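Motcombe Tabletop Whiteboard with Easel Stand

Small whiteboard, black rim, rounded corners, little wooden easel. $59, in stock at the Prernau shop and online. 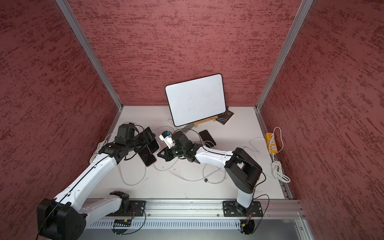
I've been selling desk bits for a fair while now and this is the one I keep pinching from my own shelves. I've got one at home, one beside the till and one on the bench out the back where all the phones and chargers end up (you know the spot, every house has one). It's a whiteboard. You write on it, you wipe it off, you write on it again. But it stands up by itself at the back of a table and leans at a nice angle, so you can read it sitting down without craning your neck, and I've become a bit evangelical about it!

What's in the box: the board, the easel stand in a light-coloured wood, one black marker and a felt eraser about the size of a matchbox. The stand folds flat. You don't need tools, just open the legs and sit the board on the ledge. If it rocks, the back leg probably isn't fully out. Mine did that for a week before I worked it out.

I use it mostly for who's charging what. We have four phones on the go at our place, plus whatever the kids' friends bring over, and the white cables all look identical, so I write the name and the time it went on. Before that it was sticky notes, and they'd curl up and drop behind the table. A friend uses hers for recipes, propped against the splashback. I wouldn't put it right next to the cooktop myself, the wood won't thank you.

Cleaning. The dry eraser does fine day to day but you'll get grey smudges building up after a while, same as any whiteboard. A damp microfibre cloth and a drop of dish soap sorts most of it. Please don't use the scourer side of a sponge. I've had two boards come back that way and I can't replace them under warranty once the surface has gone dull.

The Peeters markers we stock are the ones I'd buy for it, fine tip, and the colours come off cleanly. The cheap chunky ones from the discount shop leave a ghost, particularly the red.

While you're tidying that charging corner, have a look at the Jimeo cable clips too. They stick on the back edge of the table and hold the plug ends so they're not all on the floor or tangled up in the middle. They come in a bag and cost next to nothing, and I'll chuck them in the same parcel for no extra postage.

A few details

Board finish: gloss white, one side only
Stand: light wood, folding, unvarnished
Warranty: 90 days on the board and stand, markers not included
Postage: flat rate anywhere in the country, free if your order's over $90
Item code: MW 244

The last lot sold out in June and I've ordered more this time, but if the button's greyed out, send me a message and I'll put one aside from the next delivery. Shop pick-up is fine as well, just bring your order number.

Page updated August 6, 2018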